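Student Work > Applied Social Research > Term Reports

Reading time: 6 minutes

The Lost Property Problem: What People Leave on the Number 6 Bus and Why They Never Come Back for It

24/01/2019

Background

The Skelberg bus company runs a lost property office behind its main depot. The office is open for two hours in the afternoon, which is when most people who ride the bus are at work or in class. I chose it as my subject after losing an umbrella on the Number 6 and finding that getting it back would cost me more in bus fare than the umbrella had cost new. My supervisor called this "a promising personal stake." I never got the umbrella.

The question I set out to answer was simple enough: why do so few lost things get claimed? The company's own view, printed on a notice in the office, is that passengers are careless. I wanted to see if the records agreed with the notice.

The records

The office keeps a ledger. For the year I looked at, it holds 3,149 entries, written in several different hands and at least as many spelling systems. Each entry is supposed to give the date, the route, the item and what became of it. In practice the date is dependable, the route is usually there, and the item is described with whatever energy the writer had left at the end of a shift. One line says "bag, brown, with things." Another says "hat (good)."

I typed the whole ledger into a spreadsheet over the winter break. I had planned to use a text recognition program called Imero for this, and it did very well on the printed column headings. It read the handwriting as a kind of Norse poetry. After one evening of that I typed.

Sorting the items into groups took longer than I had allowed. My first scheme had 62 categories and was a work of art. It was also useless, as many of the categories held a single object, and one of them was "trombone mouthpiece." The final scheme has six: clothing, bags, electronics, papers and cards, household goods, and other. "Other" is where the mouthpiece lives now.

What gets claimed

Phones get claimed. So do wallets, keys and anything with a name written in it by a parent. People who lose these things tend to notice before they have crossed the street, and some of them chase the bus.

Clothing does badly, and small clothing does worst. A winter coat has a fair chance of going home. A scarf has a poor one. The trouble seems to be that people do not know where they lost a scarf. They notice days later, think over all the places they have been, and conclude that it is in the car of a friend who then denies it.

Household goods were the surprise. I had expected hardly any, and instead found a steady trickle of light bulbs, cleaning supplies, dish racks and, in August, a full set of curtain rods. Most of these are shopping, left under the seat on the way home from the big stores on Mulcahy Road. They are nearly all new. Very few of their owners ever come in, even though the receipt is often still in the bag and the walk from the bus stop to the office takes a few minutes.

The survey

To find out what passengers thought, I handed out a short questionnaire at the Stestarach Street stop. I stood there on two mornings, in sleet for the second one, and learned that people waiting for a late bus have opinions, though mainly about the bus.

Once I got them onto the subject, a pattern came through. Many had lost something on a bus at some point. Few had gone to the office. Several had no idea that it existed, and one man who had ridden the route for most of his adult life thought I was making it up. Among those who did know, the opening hours came up again and again. One woman had taken an afternoon off work to collect a pair of boots and found a sign on the door saying "back soon." She waited until closing time and then went home in the shoes she came in.

I also asked people to put a rough value on the last thing they had lost. They were bad at this, and so was I when I tried it on myself. Almost everyone gave the shop price, then talked themselves down: it was old, the zipper stuck, they had never liked the color. By the end of the conversation the item was practically a burden they had been lucky to shed. I have called this "discounting after loss" in the spreadsheet, mostly because the column needed a heading.

Pairs and halves

Gloves deserve a section of their own. They are the most common single item in the ledger and close to the least claimed. Part of the reason is that they are lost one at a time. The owner of a lost pair has no gloves and a reason to make the trip. The owner of one lost glove still has the other, and keeps it in a drawer out of something like loyalty.

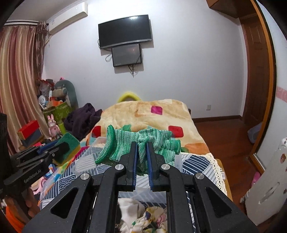 The office does the same thing from its side. Single gloves are kept in a crate for the full holding period in case the owner turns up, and then for a while longer in case the other glove does. Knitted ones are the hardest to trace, as the ledger rarely says more than "glove, wool," and sometimes the wool is a guess. Leather ones at least get a size.

I tried matching singles on paper, using color and route. It produced a handful of possible pairs, and when I checked them in the crate, two of them were both left hands.

Limits of the study

The ledger only shows what was handed in. Anything picked up by another passenger is missing, and I suspect that this explains why so few good umbrellas appear in it. My survey reached people at one stop, in the morning, in January, and left out everybody who had the sense to take the car. I also did not speak to the drivers, who find most of the items in the first place. I asked to, and was sent a form, and the form has been returned to me twice for a missing signature that the form has no space for.

Findings and suggestions

The notice is wrong, or at least unkind. Passengers are careless for a moment, as everyone is, and after that they are making a fairly sensible choice. They weigh a scarf against a trip across town inside a two-hour window and the scarf loses.

Three changes would be cheap to try. The office could open one evening a week. The list of found items could go online, even in the ledger's own wording, since I think "hat (good)" would bring somebody in. And drivers on the Mulcahy Road stretch could announce the last stop with a reminder to look under the seats, which would take care of a lot of light bulbs.

I sent a summary to the bus company along with a question about my umbrella. The reply thanked me for my interest and gave the opening hours.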